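The Second Hand

A story

MEMORANDUM
From: Edileuza Siqueira, Equipment Planning, Stistora
To: The Capital Board, Tallport
Date: 12/02/2024
Subject: Request for a second robotic hand, bench trials

1. The Board has asked that this request be resubmitted with a fuller account of need. The sum requested remains 3,000. The Board will recall that 2,000 was set aside in October under the heading "Fingers and sundries", and that the heading was afterwards shortened to "Sundries" by a person who has not been identified.

2. The present hand was obtained from Iturra on terms which the Board described at the time as favourable. It has three purposes in the approved plan: to approach a light article, to take hold of it, and to put it down somewhere else. The article chosen was a plastic bag, being cheap, and being the thing that most troubles our customers on the packing line at Stokgate. A bag does not keep its shape. A box may be planned for; a bag must be met as it is found.

3. I attended the trial bench in person this morning, as the Board's second letter required. I had not visited it before. For 11 years I have bought equipment from descriptions, and I believe I have bought it well, but I had not stood beside any of it for longer than a signature takes.

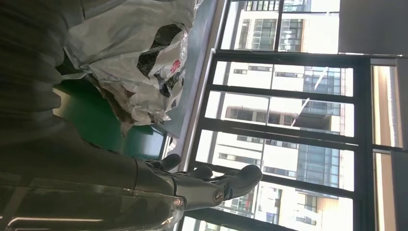
Fig. 1. The hand at the window bench, with the bag on the green surface.

4. The Board asks in its letter whether the window is necessary. The rent for the room is charged by floor area and the window adds nothing to it. I mention, for completeness, that there are flats opposite, and that one part of the building has blue glass balconies. I looked at them for some time while waiting. This time has been entered on my sheet as "site inspection", and I should be glad if the entry were allowed to stand.

5. The Board further asks why a second hand should be wanted when the first is in working order. The technical reply is attached as Annex A and I do not propose to improve upon it. It states that certain articles need to be held open by one hand while the other attends to the contents. Annex A was written by the supplier.

6. My own reply is shorter. At midday I tried to fill a bag with my left hand in my coat pocket. I used the bag in which I had carried my lunch. I was engaged in this for the whole of the lunch hour and was not successful. The engineer on duty observed the attempt and asked whether I required assistance. I said that this was precisely the point I was hoping to put to the Board.

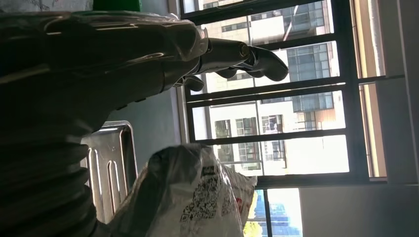
Fig. 2. Arm in its clear covering, bag below. Submitted in support of paragraph 7.

7. On the matter of the covering, the Board queried an item for plastic sheeting and suggested that it be struck out. I ask that it be kept. The arm is the dearest thing in the room and the sheeting is the cheapest. It is also not a smart covering. It creases, and it put me in mind of my mother's good settee, which was kept under plastic for the whole of my childhood against the arrival of a visitor of sufficient standing. I withdraw the comparison if the Board considers it out of place in a request for funds.

8. Three courses are open to the Board.

(a) To decline. The trials would continue with one hand and the Stokgate contract would be reviewed in October.

(b) To hire. Iturra has quoted for hire by the month. Hire would pass the cost of purchase before the trials were complete, and the hand would then have to be sent back.

(c) To purchase, at the sum given in paragraph 1, less whatever may be left in "Sundries".

9. I recommend (c). In previous requests I have recommended whichever course the Board was already known to prefer, and the file will show that I was seldom refused. I do not know which course the Board prefers in this case. I did not ask before writing.

10. I should be grateful for a reply by the end of the week. I shall be at the bench until then and may be reached there in the afternoons.

E. Siqueira

Added in pencil, in another hand: Approved (c). Sheeting to stay. Which balconies?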